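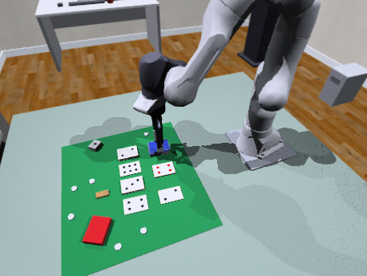 Setting up the tile cell, second try

November 11, 2021

I rebuilt the tile cell from scratch in September and kept poor notes, so I'm writing it down before I forget the rest. It's the simulated cell first, then the real one in the garage, and I try to keep the two the same. When they drift apart I lose a weekend.

The job is simple. The arm picks domino-style tiles off a green mat and moves them. The blue tile is the one I use for calibration, and any time I change something on the arm, the first move I run is straight down onto it. If the fingertips come down with blue showing on both sides, I go on to the white ones. If they don't, I stop and find out why.

Base plate

The arm sits on a flat gray plate, turned at an angle to the table. My first layout had it square to the table edge, and the elbow kept running out of room when the arm reached for the far corner of the mat. Turning the plate fixed that, but then every saved position was wrong. I had typed the old angle into three different config files. Now it lives in one file and everything else reads from it.

The real plate came from Okafor, a small machine shop that cuts to order. The holes were good. The plate was a little thicker than my model of it, which I found out by driving the gripper into the mat. I measured the plate with calipers, put the real number in the model, and the crashes stopped.

Gripper

The arm is a secondhand Braltley and the gripper is a Selcombe with slim black fingers. The bracket between them sticks out to one side of the wrist, so the fingers don't hang where you would guess from looking at the flange. On mine the offset is 44 mm. I had it entered with the wrong sign for two evenings. The arm looked fine at the home position and missed by a wide margin everywhere else.

Things I check on the gripper before a long run:

Bracket screws snug, with the paint marks still lined up.
Finger pads clean. I wipe them with a damp cloth and let them dry.
Cable has slack when the wrist is turned all the way in both directions.
Fingers close evenly. If one side touches the tile first, the tile gets pushed and the pick is off center.

The simulation doesn't care about the first three. I still open the checklist when I'm only working in simulation, so that I don't get out of the habit.

Mat and parts

I leave the tiles slightly crooked on purpose. When they were all lined up with the mat, the picking code worked great and I learned nothing from it. The white discs, the red box, the tan block and the little gray die are clutter. The discs are the annoying ones. They are white like the tiles, and an early version of my detector kept trying to pick them up. One tile has red dots instead of black, and that one used to get skipped completely. Both problems came down to a threshold I had picked by eye.

Shadows were the other thing. The simulated room throws several overlapping ones across the table, including a patch between the gripper and the base. I was tempted to turn them off. The garage has shadows too, so they stayed.

Speed

I run new code at 50 percent speed until it gets through 100 picks without a miss. Then I go to full speed and start the count over. It's slow and I have skipped it twice, and both times I went back and did it anyway.

Upkeep

The real arm gets looked at every 2000 cycles. I check the base bolts, listen to each joint while moving it by itself, and run the blue tile move again. At the last check one base bolt had loosened a quarter turn. The picks hadn't gone bad yet, but the log showed the error creeping up over the previous few runs, always in the same direction. I tightened the bolt, ran the calibration, and the error went back to where it had been.

I also save a copy of the config after each check with the cycle count in the file name.

Still to do

The connector at the base needs some strain relief on the real arm. I want to swap the mat for one that doesn't curl at the corners. And the joint limits in the model are still the ones from the Braltley manual, not the tighter ones I set on the controller, so the simulation will happily plan a move that the arm then refuses to make.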